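Tandby Community Help
Home > Laundry and Textiles > Shrinkage

Black cotton panels shorter after one wash, how much more should I allow for?

Asked by wickerline, November. 2 people are following this.

I am making a set of lined cotton panels for a small rehearsal hall. The face fabric is a black cotton twill, medium weight, sold under the name Tully. The seller lists it as 68 inches wide and machine washable, with no shrinkage figure. The lining is a poly-cotton, also black, bought from a different place.

Before cutting I washed one test length of the twill on its own. Warm wash, normal spin, tumble dry on medium until the machine stopped. I had marked two points along the length with thread, 884 mm apart before washing. After drying, the same points were 862 mm apart, measured flat on a table. I did not mark the width, which I now regret. It looks about the same.

The finished panels have to clear the floor by a small gap, and I do not want that gap to grow every time they are laundered. They will be washed perhaps twice a year.

What I need to know:

Is one wash enough to get all of the shrinkage out, or will it keep going?

Do I wash the lining separately or does it not matter?

Can I prewash the full length in one piece? It is a lot of cloth for a domestic machine (a Zolton front loader, the smaller model).
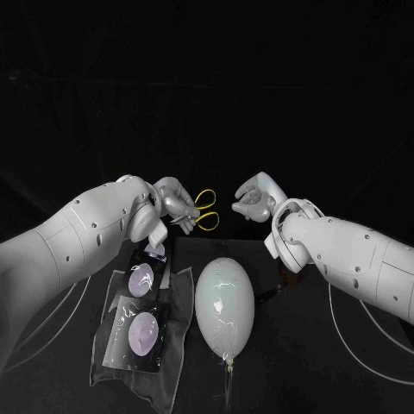 I would also like to know whether pressing before measuring makes a difference. The test piece came out of the dryer creased and I smoothed it by hand only. The weave is fairly dense and it holds a crease well.

Edited to add: the cloth was stored rolled, not folded, and had been off the roll for roughly a day before I measured it.

3 comments

pellhamroad: Did you overcast the cut edges first? Twill frays badly.

wickerline: Zigzag on both ends. It held.

pellhamroad: OK, good.

2 answers, sorted by votes

Enda Hennessy, accepted

Your figures give a loss of 22 mm on 884, or 2.5 percent lengthwise. That is unremarkable for cotton twill. It is on the low side if the cloth has not been preshrunk, so I would expect a bit more to come out.

Two separate things happen when cotton is washed. The first is relaxation. The yarns are held under tension in weaving and finishing, mostly in the warp, and when the cloth gets soaked that tension lets go. Most of it goes in the first wash. The second is a slower tightening from repeated wetting and tumbling, and it depends on how hard you treat the cloth. With tumble drying it usually tapers off by the third cycle. Line drying gives you less in total, but then the remainder is still in the cloth, waiting for the first person who puts it in a dryer.

Take the same test piece and run it twice more under the harshest conditions the panels will ever see. Measure after each cycle. When two consecutive readings agree to within a millimeter or two, stop. Then prewash the full yardage the same number of times, on the same program.

Pressing does matter. A creased piece will measure short, so part of your 22 mm may be crease. Steam lightly, lift the iron and set it down again, do not push it along the grain. Pushing a damp twill with a hot iron can stretch it by as much as you are trying to measure. Let it lie flat until cool and then measure in three places: both sides and the middle. Use the same tape each time.

Mark the width as well. Weft shrinkage is normally smaller, but if it is uneven the panel will hang with a twist, and a twill is already prone to that. Baste a large square, wash it, and compare the two diagonals. If they differ noticeably, you have skew, and you should true up the grain after prewashing and before cutting.

The lining must be prewashed separately. Poly-cotton will move much less than your face fabric. If you sew them together unwashed, the face shortens, the lining stays where it was, and you get a bag of lining at the hem.
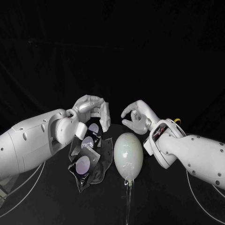
On load size, do not wash it in one piece in a small drum. The cloth ropes, the folds on the outside get all the abrasion, and on black that shows up as pale lines along the creases which will not come out. Cut to rough panel length first and add 5 percent plus hems. Wash one or two at a time, loosely accordion folded, inside out if you can tell which side is which. Cool rinse, moderate spin. Take each one out as soon as the drum stops.

For the hem, leave the lining free of the face along the bottom edge and join them with thread chains at intervals. A double hem on the face, four inches turned twice, gives you something to let down later. The old fold line may show on black if you do.

4 comments

wickerline: Second cycle done, steamed this time. I am reading 862 again, so I suppose the crease was hiding some of it.

Enda Hennessy: Could be. A steamed 862 against an unsteamed 862 tells you very little, the two methods are not comparable. Steam it for the third cycle too and compare those.

wickerline: Will do. Dye is still coming out in the rinse, is that a concern?

Enda Hennessy: Normal for black. Rub a damp white cloth on it when dry. If that picks up color, rinse again before it goes anywhere near a pale wall.

dorrit_b

I never prewash, I just make everything too long and hem after the first wash. Did this with some Jandance curtains years ago and they are fine. They were polyester though, so maybe not the same.

Also put vinegar in, it sets the black.

2 comments

Enda Hennessy: Vinegar does not set the reactive or sulfur dyes used on commercial cotton. Hemming later works for the length. It does nothing for lining mismatch unless the lining is also left unhemmed.

dorrit_b: Mine was at 21 inches from the radiator so it had to be short anyway

Related in Laundry and Textiles
Pale crease lines on dark cotton
How to check if a tablecloth is cut on grain
Thread chains or tacks for curtain lining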